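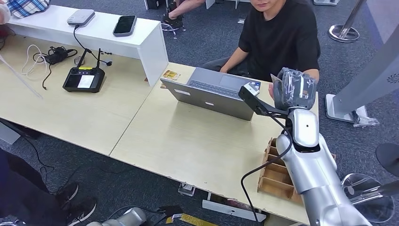
坐在笔记本电脑前，左前臂搁在键盘前面的桌面上。

在公共长桌上用笔记本写东西，肩膀和手腕越来越难受，怎么调整？

分类：办公与学习 > 坐姿、桌椅、设备
标签：笔记本电脑 肩颈 手腕 共享办公 打字

Josefien Meijer

先说一下情况。我做字幕校对，兼着写一点教材的配套练习，工作全在一台笔记本上完成。以前在家里干活，有一张自己的桌子，高度是装修的时候定做的，没觉得有什么问题。去年冬天家里来了亲戚长住，那间屋子让出去了，我就改到外面的共享空间去，一周去四天，星期一休息。

那里的桌子是几张一样的拼起来用，人多就多拼一张，人少就拉开。桌子本身没什么不好，就是对我来说偏高。椅子是固定高度的，不能升降，没有扶手。我身高不算矮，坐下去以后胳膊肘还是比桌面低一截，打字的时候两个肩膀不自觉地往上提。一开始没注意，到四月份左右，右边肩胛骨里侧开始发酸，晚上躺下来才觉得明显。后来右手手腕外侧也有点不对劲，主要是用触摸板用多了以后，拧毛巾会疼一下。

我试过的办法如下，效果都一般：

第一，在椅子上垫坐垫。垫了以后胳膊舒服一点，但是脚后跟踩不实，大腿后面压得慌，坐久了腿麻。

第二，把电脑往里推，让整个前臂都搁在桌子上。肩膀确实轻松了，可是人会越来越往前趴，写到下午鼻子都快贴到屏幕上了，脖子比原来更难受。

第三，买了一个折叠支架，把屏幕抬起来。屏幕高度是合适了，但是直接在抬高的键盘上打字，手腕翘得厉害，用了两天就收起来了。我知道应该外接键盘，可是每天背来背去，包已经很重了，而且那个地方不能存东西。

第四，定闹钟休息。定的一小时一次，闹钟响的时候往往正写到一半，按掉接着写，后来就形同虚设。

我想问的是：

在桌子椅子都不能换的前提下，有没有比较实际的办法？外接键盘是不是非买不可？如果买，鼠标要不要一起买？另外手腕这个情况，是不是应该先停一阵子再说？我手上的活停不了太久，最多能减一点量。

补充一下，有人可能会问为什么不换个地方。Brirnarholm 这边能坐一整天又不吵的地方就两处，另一处是图书馆，桌子一样高，而且插座更少。咖啡馆的圆桌我也坐过，太小，只能应急。

再补充：看到有人私信问显示器，没有外接显示器，场地里也不提供。屏幕缩放一直是 100%，没动过。

Stelios Makris

我在 Pamer 做了很多年排版，之前也有一段时间没有固定工位，抱着电脑到处坐，你说的这几样我基本都经历过。我不是医生，手腕的事放在最后说，前面只说桌椅和设备。

先把顺序理一下。你试的几样办法单独看都没错，问题在于每次只动了一个地方，别的地方没有跟着动。坐高了脚就要垫，屏幕抬高了键盘就要分出来，前臂搁上桌了椅子就要往前拉。一样一样来：

椅子和脚。

坐垫继续用，但是不要用软的。软垫坐下去先陷一截，真正抬高的没有多少，边缘还会顶大腿。换成硬一点的泡沫垫，或者瑜伽砖那种材料切薄了外面缝个布套，坐下去高度基本不变。标准是：肩膀放松垂下来，上臂贴着身体，手肘弯到接近直角的时候，手肘和桌面差不多平。能略高于桌面更好。

垫高以后脚一定会悬，所以脚下也要有东西。在家可以用脚凳，在外面就找现成的。我用过的有：一包没拆封的打印纸（跟前台借的，走的时候还回去），自己的背包（里面不能有怕压的东西），两本过期的电话黄页。背包其实不太好，会滑。后来我固定用一块可以折叠的泡沫板，打开垫脚，收起来夹在电脑和包的内壁之间，几乎没有分量。大腿后面压得慌这件事，脚一踩实马上就会好，你当天就能感觉出来。

坐的位置也要说一下。椅子没有扶手其实是好事，可以拉得离桌子很近。很多人坐在公共桌子上会下意识离桌子远一点，手伸出去打字，背离开椅背，肩膀就全靠自己吊着。把椅子拉到肚子离桌沿大概一拳，屁股坐到底，背靠上，再看胳膊在什么位置。

电脑的位置。

你说把电脑往里推，前臂全搁上去，结果人往前趴。趴的原因多半是看不清，跟前臂放在哪里关系不大。电脑推远以后字变小了，眼睛够不着，头就跟着过去。你最后补充的那句“缩放一直没动过”我觉得很关键。校对这种活要盯着标点看，字小一点点，人就会往前凑一点点，自己完全没有感觉。

先把缩放往上调一档，再把编辑软件里的显示比例单独放大。系统缩放和软件里的显示比例是两回事，都可以动。放大以后一屏能看到的行数会变少，头两天会觉得别扭，老是要滚动，过了这个阶段就好。我有个同事坚决不肯放大，理由是一屏要看到整页，后来她改成了通读的时候看整页，逐句改的时候放大，来回切换有快捷键，也不麻烦。

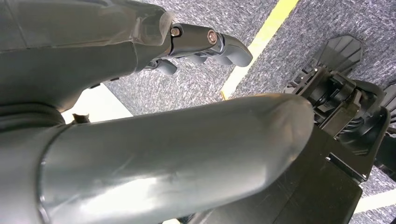
屏幕亮度也顺手检查一下。公共场所的灯往往是为了整个房间设的，不一定照顾到你那个座位，如果屏幕上能看到灯的反光，人会歪着头躲，歪一天脖子肯定酸。能换座位就换到灯光从侧面来的地方，换不了就把屏幕的角度往后仰或者往前收一点，找到看不见反光的那个角度。

键盘和鼠标。

直接回答你：只要支架要用，外接键盘就非买不可，没有中间路线。支架加自带键盘，手腕一定是翘的，你两天就收起来是对的。

重量的问题可以这样算。你现在包里有什么，拿出来称一下。我当时称完发现最重的居然是电源适配器加一条很长的延长线，还有一个装满水的金属水杯。延长线换成短的，水杯空着带过去再接水，腾出来的重量放一把薄键盘绰绰有余。不带数字区的薄键盘很轻，可以直接压在合上的电脑上面放进同一个内胆包，注意键帽那一面朝外，不要对着屏幕盖，盖子受压容易留印子。

不带数字区还有一个好处，鼠标可以放得更近。带数字区的键盘会把鼠标顶到很右边，右手整天向外张着，你肩胛骨里侧的酸跟这个姿势是同一类问题。现在你没有鼠标，用的是触摸板，触摸板在正中间，右手要往里折，手腕向小指那一侧歪着，手腕外侧或者内侧不舒服都有可能。所以我的建议是鼠标一起买，但是不要只用鼠标，和触摸板轮着来。

鼠标大小要合手。那种为了便携做得特别扁的，放包里很方便，用起来整个手掌是悬空的，只有指尖在抓，时间长了手背会紧。我宁可带一个普通厚度的。

支架不用买贵的。我手上这个是 Estden 的折叠支架，用了几年，关节松了，自己紧过一次螺丝，现在还在用。挑的时候看两点：放在桌上打开以后，推一下屏幕会不会晃；收起来有没有尖角会划包。高度能调到屏幕上沿跟眼睛差不多平就行，戴渐进镜片的话要再低一点，不然会仰着头看。

桌沿。

还有一个小地方很少有人提。公共桌子的桌沿如果比较硬、比较直，前臂压在上面一整天，压的那一条会发红发麻。我会在桌沿搭一块叠起来的毛巾或者围巾。不好看，但是管用。拼起来的桌子还要注意接缝，电脑或者鼠标正好跨在接缝上，会有一点高低差，鼠标过去磕一下，手会不自觉地用力压住。坐下之前用手抹一下桌面，避开接缝再摆东西。

休息。

一小时一次对你来说太长了，而且闹钟这种形式不适合写东西的人。我试下来好用的是跟工作本身绑在一起。比如字幕按段落分，每做完一段，手离开键盘，肩膀往后转几圈，眼睛看一下远处，再开始下一段。不用站起来，也不用计时。我自己做排版是按 15 分钟左右一个小单元分的，到了就停一下，停的时间很短。站起来走动另算，接水、上厕所、去打印都算，水杯小一点反而有好处。

做字幕还有个情况我不知道你有没有，就是反复按播放和暂停。如果全靠同一只手去够同一个键，一天下来次数很可观。把播放暂停改到左手的某个键上，或者买个脚踏板。脚踏板我没用过，认识的人里有用的，评价不一，有人嫌脚放在上面整天不敢动。

最后说手腕。拧毛巾疼，这已经是动作引发的疼痛，我觉得应该找医生或者物理治疗师看一次，别在网上自己判断。我当年拖了很久才去，治疗师让我做了几个动作，很快就告诉我是哪里的问题，然后给了一套很简单的练习。之前我自己照着视频练的那些，有一个正好是不该做的。停不停工、停多久，也由他们来说。在看之前先减量，把需要大量拖动、选择的活往后放，把纯打字的往前放，尽量多用键盘快捷键。

对了，如果你要跟场地提意见，建议具体一点，别说“桌子太高”，就问能不能添一两把可以升降的椅子。换一把椅子比换桌子便宜得多，他们比较容易答应。我原来待的地方就是这么加的，后来大家抢着坐，又添了。

Josefien Meijer

谢谢，写得很详细。缩放昨天调了，确实不怎么往前凑了，只是对着时间轴的时候右边那一栏被挤掉了，得把面板重新排一下。播放暂停我现在就是用右手按的，被你说中了。

包称过了，最重的是一本词典，纸质的。这个可以不带。

想再问一下，毛巾搭在桌沿上，会不会把前臂垫高了，手腕又变成往下折？

Stelios Makris

叠薄一点，一层或者两层就够，目的是让桌沿不硌，不是垫高。如果垫了以后感觉手往下掉，就说明厚了。键盘后面的小支脚也记得收起来，让键盘平着放，很多人一买来就把支脚打开，那样手腕更翘。

面板的事，可以存两套布局，一套对时间轴，一套改文字。多数软件都有这个功能，名字可能叫工作区。

Wolfram Görtz

直接买人体工学键盘，分体式的，一步到位。我用了以后什么毛病都没有了。贵是贵一点，身体是自己的。坐垫支架什么的都是治标。

另外多游泳。

Aliki Vasilakis

楼上说的分体键盘我也有一把，放在家里用确实舒服，但是我不建议题主现在买。她要背着走，分体的两半加一根线，摆开要占很大一块桌面，旁边有人的时候施展不开。而且刚换的头几个星期打字速度会掉得很厉害，手上有赶时间的活，人一急反而更用力。等手腕好了、有固定地方了再考虑也不迟。

我补充几点 Stelios 没有写到的，主要是写作习惯方面。我给 Tzavaras 写了好几年稿子，都是长稿，手和肩膀都出过问题，最后发现光调桌椅不够，干活的方式也要改。

一是不要把所有步骤都放在键盘上做。我原来从列提纲到查资料到写到改，全部在电脑上，一天下来姿势没有变化。现在提纲在纸上写，站着写，找个窗台或者高一点的柜子就行。读的部分能打印就打印，靠在椅子上读，拿笔在纸上改，攒够一批再回电脑上统一录进去。有人觉得录一遍浪费时间，我的体会是录的时候会顺便再看一遍，能多找出几处错。对校对来说可能更合适，纸上看错字比屏幕上容易。

你说的教材练习这部分，应该可以这么做。字幕不行，要对着画面。那就把两种活穿插开，上午一半字幕，一半练习，不要整天字幕。

二是语音输入。我知道很多人试过一次就放弃了，嫌错得多。我的用法是只拿它打初稿，不管对错，也不看屏幕，说完一段再回来改。写邮件、写说明、给客户回复意见，这些都可以说出来。共享空间里不方便出声，我会走到外面楼梯间去说，用手机录，回来整理，正好也算走动了。校对意见里有很多重复的话，比如“此处前后译名不统一，请确认”，这一类不要每次都打，做成缩写，输入法或者系统里都能设。我有一阵子闲着没事统计过，一份稿子的批注里我手打了 1,151 个字，其中一大半是来回那么几句。设好缩写以后，那几句就敲两三个字母。设的时候花了一个晚上，后来一直在用，换电脑的时候记得导出来。

三是关于用力。你下次打字的时候留意一下，敲键的力气是不是比需要的大。笔记本的键盘键程短，很多人会敲到底还要再压一下。我的习惯是赶稿的时候特别重，旁边的人都听得见。没有什么窍门，就是想起来的时候放轻。我在屏幕下沿贴过一张小纸条，写了个“轻”字，贴了一个来月，后来掉了也没再贴。拇指也要看一下，有的人不按空格的时候拇指一直翘着，翘一天，手腕靠拇指那边就会紧。不打字的时候，手放到腿上去，手心朝上，别悬在键盘上方等着。

四是热身。冬天从外面进来手是冰的，不要坐下就开始打。我会先捧着热水杯坐一会儿，看看邮件。戴半指手套也行，我不怕别人看。

五是包。你光说包重，没说怎么背。如果是单肩包，一直背在右边，那肩胛骨那里的酸不一定全是桌子的事。换双肩包，带子收短，让包贴着背。路上走的时间长不长？我以前单程走 40 分钟，到了地方肩膀已经是硬的，坐下来什么姿势都不对，后来换成双肩包，又把不常用的东西拿出来，差别很大。

六是记录。看医生之前，连着记几天，什么时候开始疼，在做什么，什么时候缓解，哪只手。不用写得很细，手机里记一行就可以。我第一次去看的时候人家问我是早上重还是晚上重，我答不上来。第二次带了记录去，说得清楚多了。疼的地方拿笔在手背上点一下也行，因为到了诊室里往往恰好不疼，指来指去指不准。

如果出现手指发麻，尤其是夜里麻醒，或者拿东西会掉，就不要再等减不减量了，尽快去看。

最后，场地不能存东西这件事，可以再问问。我去过的地方很多都说不能存，实际上长租的人跟前台说一声，键盘鼠标放在前台抽屉里是可以的。问的时候说清楚是什么东西、多大，不要说“存点东西”。

Josefien Meijer

谢谢 Aliki。确实是单肩包，右边。路上要走一段，没有你那么久，但是有一个很长的坡。

缩写这个我居然一直没想到，译名不统一那句我一天起码要打十几遍。今晚就去设。

前台我去问了，存包不行，但是可以在饮水机旁边的柜子里放一个小盒子，要写名字。键盘放得下，支架横着放也进得去。所以键盘和鼠标打算都买，鼠标去店里试了再定。

已经约了治疗师，下周去。分体键盘先不考虑。游泳我不会。

Wolfram Görtz

不会可以学。

Stelios Makris

写名字的时候把支架上也写一个，这种东西长得都差不多，容易拿错。

治疗师那边如果给了练习，问清楚每个动作一天做几次、疼到什么程度要停。我当时没问，回来自己加量，又耽误了一阵。

Josefien Meijer

回来更新一下，给以后搜到这个帖子的人参考。

治疗师看过了，具体诊断就不写了，每个人不一样。让我减量三周，没有要求全停，右手尽量不用触摸板，给了几个练习，早晚各一次。现在拧毛巾基本没有感觉，拧瓶盖用力的时候还有一点。

现在的摆法是这样：硬坐垫，脚下是照 Stelios 说的泡沫板，屏幕用支架抬起来，键盘平放，支脚收着，鼠标贴着键盘右边。播放暂停改到左手。毛巾没有用，换成了长袖，觉得够了。系统缩放调大了一档，软件里再放大一点。

休息是按段落来的，有时候还是会忘，大概能做到一半。

肩膀好得比手腕快，换了双肩包以后第二个星期就不怎么酸了。我也分不清是哪一样起的作用，因为是前后脚一起改的。

椅子的事跟场地提了，答复是下一批采购的时候考虑。缩写设了超过 100 条，设太多了，有一些自己都记不住，准备删掉一批，只留常用的。

Aliki Vasilakis

缩写记不住的话，按同一个规律起，比如都用分号开头，后面跟那句话头两个字的拼音首字母。有重的再加一位。删之前先导出一份留着。

Josefien Meijer

好，我按这个改。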